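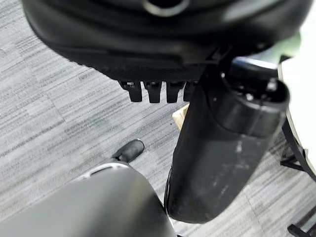

¿Puede un robot hacer tu cama?

¡Hola! Soy Fengying Du y me paso el día respondiendo preguntas de niños sobre máquinas. La que más me llega es esta: «¿cuándo tendré un robot que ordene mi cuarto?». Yo también lo quiero saber, porque odio emparejar calcetines.

Empecemos por lo que ya funciona. Hay aspiradoras que recorren el pasillo solas y lavadoras que saben cuándo parar. También son máquinas que hacen tareas de casa, aunque no tengan cara ni brazos. Cada una sabe hacer una cosa, y la hace bastante bien.

Lo difícil viene cuando hay que coger cosas. Prueba esto: cierra los ojos y saca un lápiz de tu estuche. Fácil, ¿verdad? Tus dedos notan si algo es blando o si resbala, y aprietan lo justo. Muchos robots llevan una pinza en lugar de mano, y a veces una cámara pequeña en la muñeca para mirar de cerca lo que van a agarrar. Pero la propia pinza puede taparle media vista — ¡imagínate buscar un juguete con los puños delante de la nariz!

Además, tu casa cambia todo el rato. Hoy la mochila está en la silla y mañana debajo de la mesa. En una fábrica las piezas suelen llegar siempre al mismo sitio, y por eso allí los robots lo tienen más sencillo. En una tienda pasa algo intermedio: los estantes no se mueven, pero los clientes lo dejan todo donde les parece (yo la primera).

Mi amiga Fengying Xue — sí, nos llamamos igual — tiene 2 hijos, de 11 y 14 años, que ya han pedido un robot para fregar los platos. De momento friegan ellos.

¿Quieres hacer de robot? Ponte unas manoplas de cocina, usa solo una mano e intenta doblar una camiseta. Luego prueba con un calcetín. Cuéntame cuál te costó más.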